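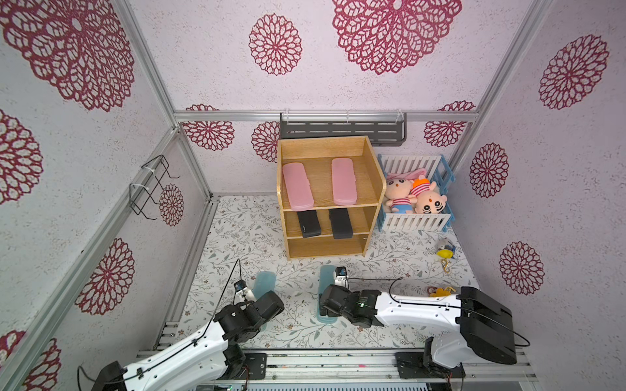

Photo: Perlow

Print this page | E-mail this page

2025-01-28

Perlow has published a storage layout for small playrooms built around two pieces of furniture: a three-level open shelf in light wood and a toy crib with slatted sides. The layout belongs to the Lullatora series of room plans, which now runs to 40 sheets.

Under the plan, cases of one color share one level. Pink cases go on the top of the shelf and black cases on the level beneath, set side by side. The bottom level is kept free for items in current use. Plush dolls are stored together in the crib, to the right of the shelf. Keychain toys have no assigned place in this version.

The layout was drawn up with Radonjić, a furniture workshop, and replaces a plan issued in August. The earlier plan used closed boxes for all toys. Perlow received 281 comments on it, most of them about the time needed to find a single item.

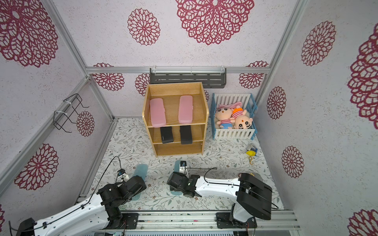
Can the layout be used without a crib?
Any low, open container of similar size will do, as long as the dolls can be reached from above.

The sheet lists shelf spacing, wall clearance and the order in which items are put away. More than 1,361 copies of the earlier plan were distributed through Randura, which will also handle the new one. Copies ordered before August will be exchanged at no charge.

Print this page | E-mail this page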